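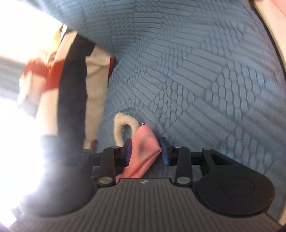 Can I close the old store card before I apply for the apartment? Better to wait until the lease is signed, according to Aliki Konstantinidis at the credit union, as closing it would raise the share of my limit that I'm using.

I went in at lunch with the report printed out. She found one thing I had missed. The Grisness loan still shows a late payment from May, and I have the bank statement that says I paid it on time. She gave me the address for disputes and told me to send a copy and keep the original. Wrote the letter tonight. It needs a stamp.

The balance on the Benden card is down to 300. The limit is 2,000, so that is fine. I'll leave it alone until the next statement comes.

Bronisława Borkowska called at 5 about the place on Nogueira. She wants 3 pay stubs and a letter from work. She will run the credit check herself and the fee is mine whether I get it or not. I asked if she had a minimum score and she said she looks at the whole file, so I still don't know.

Pay stubs are in the blue folder except the last one. Ask payroll in the morning. Also call the Kundivton office and find out if they report rent to the bureaus, and since when.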